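From the Workbench

Planetary gears again this month, and I make no apology for it, as the Sowa kit has turned out to be the most asked-about thing we have put on the table since the clock movements. For anyone who missed the winter issue, Sowa is the little reduction gearbox we have been putting together at the Filtberg workshop, and it lives in a shoebox between sessions, with each size of gear in its own twist of paper.

The idea is an old and lovely one. You have a gear in the middle, a few more gears that travel around it, a toothed ring on the outside, and a carrier plate to keep the travelers at their proper spacing. Once you have held the pieces in your hand it makes a good deal more sense than any drawing, which is why we start people off with a bare plate, a small steel gear and plenty of elbow room.

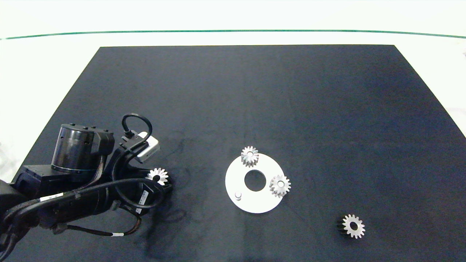
Several of you wrote in to ask about working surfaces. I am a great believer in a dark mat. Bright steel shows up on it beautifully, and a dropped gear makes a soft thud and stays more or less where it fell -- on a bare tabletop it will roll for the door. Ours came from Grusta and has picked up its share of scuffs, but I would be sorry to part with it now. Wipe yours down before you begin, all the same. Lint has a way of finding its way in between the teeth, and you will feel it later as a faint grittiness when you turn the shaft.

As for the gears themselves, please don't push. A spur gear wants to be lowered straight down and then turned the least little bit until the teeth find each other. If it refuses, lift it off and start over. I have spent a whole evening being stubborn about this, and the gear won.
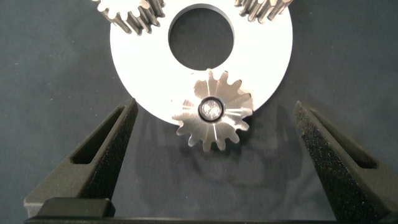
The other question was grease, and my answer is always less than you think. A dab on the end of a toothpick will do for each gear, and then turn everything over by hand a good many times before you close it up. The sheet from Cudex suggests 50 turns, and I find that a pleasant way to get through a cup of coffee.

Spare gears can be had from the workshop cupboard, and we have roughly 400 in the common sizes. The full Sowa write-up will be in the May issue, drawings and all, so do send me your questions before then -- the awkward ones especially.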